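Mixing bowl

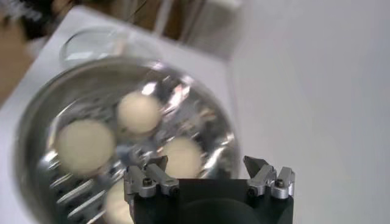

A mixing bowl is a deep, open, round-sided vessel used in kitchens for combining ingredients, resting dough, washing produce and holding food between one stage of preparation and the next. It is usually wider at the mouth than at the base, so that a spoon, whisk or hand can reach every part of the inside. Mixing bowls are made in stainless steel, glazed earthenware, glass, enamelled metal, plastic and wood. Steel is the most common material in catering kitchens. A large steel bowl of the usual kind has curved walls and a thick, rounded rim, and the inside is often polished brightly enough to throw back streaks of light and the dark shapes of things nearby. Pale, round pieces of food or dough show up clearly against such a surface, as the four cream-coloured balls do, each lying clear of the others.

Shape and parts

The main parts of a mixing bowl are the rim, the wall and the foot. The rim may be a plain cut edge, a flat lip or a rolled edge, in which the metal is turned over on itself. A rolled edge stiffens the bowl and is easier on the hands, but water can collect inside the roll if it is not fully closed. Flat lips are preferred where the bowl is to be covered with film or a cloth.

The wall may rise in a single curve or be nearly straight above a rounded base. Bowls with a single curve are better for whisking, as the mixture slides back towards the middle. Straighter walls hold more for the same width and are often chosen for salads and for soaking pulses. The foot is either a flattened area pressed into the base or a separate ring. Some bowls have no foot at all and are steadied on a folded cloth or set in a stand.

Materials

Stainless steel bowls are light, do not chip and can be cleaned at high temperatures. They warm and cool quickly, which is useful when a bowl is placed over hot water or in ice. They cannot generally be used in a microwave oven, and thin ones dent.

Earthenware bowls are heavy and stay put on the table during beating. They hold a steady temperature and have long been used for bread dough. The glaze may craze with age, and a crazed bowl is no longer used for wet mixtures. Glass bowls allow the cook to see the underside of a dough and judge how far it has risen. Plastic bowls are cheap and light but scratch easily, and grease left in the scratches can stop egg whites from foaming.

Use with dough

Dough is normally rested in a bowl that gives it room to expand, lightly oiled and covered. After the first rise it may be divided and rounded into balls by cupping each piece and turning it against the worktop, which tightens the surface. The balls are then set apart to rest. Trays and shallow boxes are the usual choice for this second rest in bakeries, while home cooks often use a wide bowl or a floured cloth. Pieces that are left too close together join as they spread and have to be pulled apart, and the torn side tends to bake unevenly.

Food writer Josefien Postma, in her handbook The Pandel Kitchen, advises a bowl with at least twice the volume of the dough that goes into it. She also recommends oiling the wall as far as the rim - a point on which other writers differ, some preferring flour.

Other uses

Large bowls are used for tossing salads, dressing pasta, marinating meat, peeling vegetables into and carrying prepared items to the stove. In the Kurtuluş cookery classes, where the same bowls serve for washing greens and shaping dumplings, each group works with a nested set of seven. Wide steel bowls are also used upside down as covers for rising bread or for food resting on a board.

Manufacture

Most steel bowls are drawn from a flat disc. The disc is held at its edge and pushed into a die by a punch, in one or more stages according to the depth wanted. The edge is then trimmed and rolled, and the bowl is polished inside and out or left with a brushed finish. Smaller workshops use spinning, in which the disc is turned on a lathe and pressed over a wooden or metal form. The Rastano works, founded by Zakhar Hordiienko, made spun bowls up to 32 centimetres across and at its busiest turned out over 2,000 a month. Its later models, sold under the name Druron, had a brushed outer wall and a polished inside.

Care

Steel bowls are washed in hot water with ordinary detergent and dried with a cloth to prevent water marks. Wire wool leaves fine scratches and dulls a polished finish. Salt should not be left standing in a damp bowl, where it may cause pitting. Bowls of the same pattern are stored nested, and those with polished insides are sometimes separated by a sheet of paper. Two bowls that have stuck together can usually be parted by standing the outer one in warm water and filling the inner one with cold.

See also: Colander; Dough trough; Proving basket; Salad bowl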